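# How to Run the Guest Bathroom Demonstration at an Open Day

This guide is for Tidex staff who present the amenity restocking task to visitors at the Hondlow site. It covers the set-up, the demonstration itself, and the close of each session. The next open day is Fri 10 November.

## Before visitors arrive

1. Collect the room key and the session sheet from the Alvarado desk. The demonstration takes place in room 227.
2. Clear personal items from the vanity and the ledge by the tub.
3. Lay out the toiletries in the clear tray, and place the wrapped soap beside it.
4. Fit both wristbands with the marker patterns facing out. Route the cables so that neither one crosses the basin.
5. Run the Umisby tracking check. Both wrists must register before the session opens.

Groups are limited to 5 visitors, who stand in the doorway. Bags and coats remain in the hall.

## During the demonstration

1. State the purpose of the task: a person performs it by hand, and the recorded motion is later used to teach a robot arm.
2. Begin with both hands above the counter and hold still until the operator gives the signal.
3. Move one item at a time. Keep the wrists turned so that the markers are not covered by the sleeves.
4. If an item falls into the sink, leave it there and end the recording. Begin again from step 2.

Presenters should speak only between recordings. 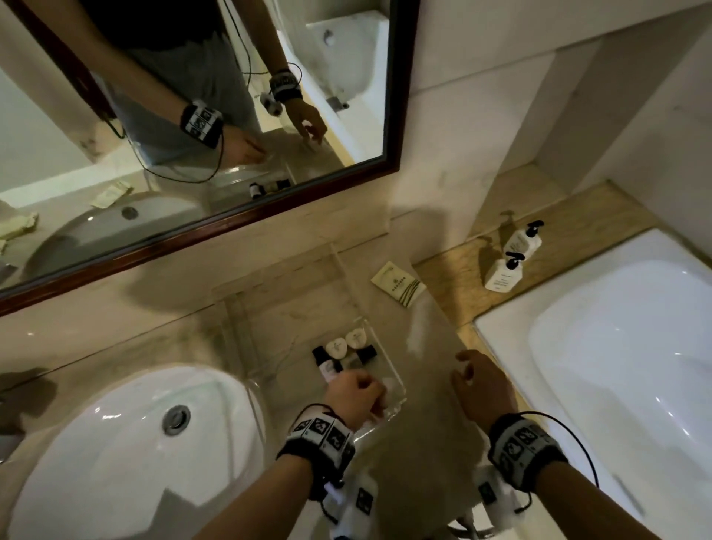 **Why are the markers square?**
The four corners of each square let the software work out where the wrist is and which way it is turned.

## Closing the session

Remove the wristbands and return them to their case. Enter the recording numbers on the session sheet, then return the sheet and key to the Alvarado desk. Visitors who wish to see the robot arm should be directed to room 104.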